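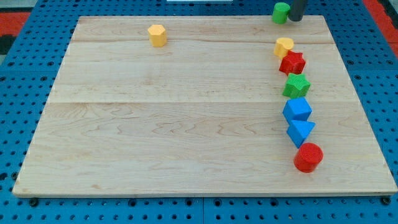 로봇 소프트웨어 게시판 > 인지/계획

제목: 블록 정렬 작업에서 세그먼트가 합쳐지는 문제, 그리고 재계획 시점에 대한 질문

drutine_newbie
2020-02-16

안녕하십니까. 저는 한국어가 모국어가 아닙니다. 문장이 어색하면 양해를 부탁드립니다.

저는 색깔 블록을 나무판 위에 한 줄로 놓는 작업을 만들고 있습니다. 계획은 Drutine 0.7을 쓰고, 인지는 Montes의 깊이 세그먼트 노드를 씁니다. 줄은 완전한 직선이 아니어도 괜찮습니다. 판의 오른쪽에 뒤에서 앞으로 이어지기만 하면 됩니다.

문제는 두 가지입니다.

첫 번째, 파란 정육면체와 파란 삼각기둥이 가까이 있을 때 Montes가 이것을 하나의 물체로 출력합니다. 그러면 중심점이 두 블록의 사이에 생깁니다. Drutine은 그 점을 파지 후보로 받아서 손가락을 틈으로 내리려고 합니다. 충돌 검사가 막아 주기 때문에 사고는 없었지만, 계획이 실패로 끝납니다.

두 번째, 블록을 이미 집은 상태에서 세그먼트 결과가 바뀌면 플래너가 처음부터 다시 계획합니다. 초록 원기둥을 들고 있는 동안에 이것이 자주 발생합니다. 팔이 공중에서 멈추고 기다립니다.

어제 108회를 실행했고 끝까지 성공한 것은 67회입니다. 실패 로그를 읽어 보면 대부분이 첫 번째 문제와 관계가 있습니다.

설정은 다음과 같습니다.

merge_distance: 13 mm
color_weight: 기본값
replan_on_scene_change: true
held_object_filter: false

어느 쪽을 먼저 고치는 것이 좋은지 의견을 듣고 싶습니다.

kkachi_ros
답글

merge_distance가 너무 큽니다. 블록 사이 간격이 그 값보다 작으면 당연히 합쳐져요. 사진에서도 파란 것 두 개가 거의 닿아 있잖아요. 값을 줄이고 다시 돌려 보세요. 그리고 held_object_filter는 왜 꺼 두셨어요? 그게 두 번째 문제 원인 같은데요.

drutine_newbie
답글

답변 감사합니다. held_object_filter를 켜면 집은 블록이 장면 목록에서 사라집니다. 그러면 제 프로그램이 "초록 원기둥이 없다"라고 판단해서 작업을 중지합니다. 그래서 껐습니다. 제 상태 관리 코드가 잘못되었을 가능성이 있습니다.

merge_distance는 전에 줄여 보았습니다. 그때는 별 모양이 여러 조각으로 나누어졌습니다. 특히 서 있는 별의 뾰족한 부분이 다른 물체로 나왔습니다.

gopher_plan
답글

윗분 말씀에 저는 동의하지 않습니다. 거리 임계값 하나로 해결하려고 하면 별이 쪼개지거나 파란 블록이 붙거나 둘 중 하나입니다. 값을 어디에 놓아도 한쪽은 틀려요.

블록 모양을 다 알고 있는 작업이면 모델 맞춤 단계를 넣는 게 맞습니다. 세그먼트를 일부러 크게 잡고, 그 안에 정육면체 모델과 삼각기둥 모델을 같이 맞춰서 잔차를 비교하세요. Montes에도 fit 노드가 있습니다. 문서가 부실하긴 한데 동작은 합니다.

kkachi_ros
답글

모델 맞춤까지 갈 일인가요? 그 노드는 느립니다. 저희 쪽에서 써 봤을 때 제어 주기랑 같이 돌리면 밀렸어요. 별이 쪼개지는 건 color_weight를 올리면 많이 줄어듭니다. 빨간 별 조각은 전부 빨간색이니까요.

gopher_plan
답글

color_weight를 올리면 파란 정육면체와 파란 삼각기둥은 더 잘 붙습니다. 같은 색이니까요. 질문하신 분의 문제가 바로 그건데요.

kkachi_ros
답글

아, 그건 맞네요. 그 부분은 제가 잘못 생각했습니다. 그래도 매 프레임 맞춤을 돌리는 건 반대입니다. 파지 직전에 한 번만 돌리면 되지 않나요.

halfstep
답글

저는 재계획 쪽만 이야기하겠습니다.

replan_on_scene_change를 true로 두면 Drutine은 장면 해시가 달라질 때마다 계획을 버립니다. 깊이 노이즈로 해시가 달라져도 똑같습니다. 0.7에서는 이 해시에 허용 오차가 없습니다. 그래서 팔이 공중에서 멈추는 겁니다.

제가 쓰는 방법은 이렇습니다.
파지 전: 장면이 바뀌면 재계획 허용
파지 후: 목표 위치 주변이 바뀐 경우에만 재계획
놓은 후: 장면 전체를 새로 인지

노란 육각기둥이 줄에서 떨어져 왼쪽에 혼자 서 있는데, 오른쪽에 블록을 놓는 동안에 그 블록의 자세 추정값이 조금 흔들린다고 해서 계획을 버릴 필요가 없죠. 목표 영역 밖이면 무시하게 하세요.

drutine_newbie
답글

halfstep 님, 설명이 매우 이해하기 쉬웠습니다. 한 가지 질문이 있습니다. "목표 위치 주변"의 범위는 어떻게 정합니까? 그리퍼의 손가락이 내려갈 때 옆의 블록을 밀 수 있으므로, 너무 작으면 위험하다고 생각합니다.

halfstep
답글

손가락의 하강 경로를 부피로 만들고, 거기에 여유를 더해서 쓰세요. Drutine에 swept_volume 함수가 있습니다. 원형으로 반경을 잡는 것보다 낫습니다. 줄 맨 뒤의 노란 하트 바로 앞에는 빨간 별이 있으니까, 원형으로 잡으면 옆 블록이 항상 들어옵니다.

montes_user_k
답글

held_object_filter는 켜는 게 정석입니다. 다만 켜면 물체가 목록에서 지워지는 게 아니라 attached 목록으로 옮겨집니다. 장면 토픽만 구독하면 사라진 것처럼 보여요. attached 토픽도 같이 구독하고 두 목록을 합쳐서 개수를 확인하세요. 저도 이것 때문에 이틀을 썼습니다.

끄고 쓰면 들고 있는 블록이 움직이는 장애물로 잡힙니다. 그러면 해시가 계속 바뀌겠죠. halfstep 님이 말한 증상과 겹칩니다.

gopher_plan
답글

이 얘기가 제일 중요해 보이네요. 필터부터 켜고 나서 나머지를 보세요. 지금 상태로는 실패 로그도 믿기 어렵습니다. 첫 번째 문제로 분류된 것 중에 필터 문제가 섞여 있을 수 있어요.

Drirkinitz_lab
답글

혹시 시뮬레이터에서도 같은 결과가 나옵니까? 우리는 Girkel에서 먼저 재현한 다음에 실제 팔로 갑니다. 블록 표면의 잔무늬 때문에 깊이가 튀는 경우가 있는데 Girkel의 기본 재질은 매끈해서 그 차이가 안 보입니다. 재질에 노이즈를 넣고 돌려 보시기를 권합니다.

kkachi_ros
답글

표면 무늬가 그 정도로 영향을 주나요? 센서 거리에 따라 다를 것 같은데요. 저는 회의적입니다.

Drirkinitz_lab
답글

가까운 거리에서는 영향이 있었습니다. 멀면 모르겠습니다. 우리 환경 이야기입니다.

drutine_newbie
답글

여러분의 의견을 따라서 순서대로 바꾸었습니다. 결과를 씁니다.

held_object_filter를 true로 바꾸고 attached 토픽을 구독했습니다. 제 코드에서 두 목록을 합치는 부분을 새로 썼습니다. 공중에서 멈추는 현상이 많이 줄었습니다.

재계획은 halfstep 님의 방법으로 바꾸었습니다. 다만 swept_volume의 좌표계가 로봇 베이스 기준이어서, 판 기준으로 변환하는 것을 제가 처음에 잊었습니다. 같은 실수를 하는 분이 있을 것 같아서 적습니다.

모델 맞춤은 파지 직전에 한 번만 실행합니다. kkachi_ros 님과 gopher_plan 님의 의견의 중간입니다. merge_distance는 그대로 두었습니다.

같은 조건으로 다시 108회를 실행했고, 성공은 71회입니다. 제가 기대한 것보다 적습니다.

gopher_plan
답글

생각보다 안 올랐네요. 남은 실패가 어느 단계에서 나는지 단계별로 나눠서 올려 주실 수 있나요? 파지 실패인지, 놓기 실패인지.

drutine_newbie
답글

로그를 단계별로 나누어 보았습니다. 남은 실패는 놓기 단계가 가장 많습니다. 줄의 다음 자리를 계산할 때 앞 블록의 폭을 모두 같은 값으로 넣은 것을 발견했습니다. 별과 원기둥은 폭이 다르므로 이것은 저의 잘못입니다.

montes_user_k
답글

fit 노드 출력에 바운딩 박스가 있으니 그 값을 그대로 쓰면 됩니다. 단, 삼각기둥은 회전에 따라 폭이 바뀌니까 자세를 적용한 다음의 박스를 쓰세요.

kkachi_ros
답글

줄 간격도 조금 넓히세요. 판 왼쪽과 가운데가 비어 있는데 굳이 파란 블록끼리 붙여 놓을 이유가 없어 보입니다.

drutine_newbie
답글

간격은 작업 조건에 들어 있어서 제가 마음대로 바꿀 수 없습니다. 폭 계산만 먼저 고치겠습니다. 고친 코드는 정리한 다음에 이 글에 첨부하겠습니다.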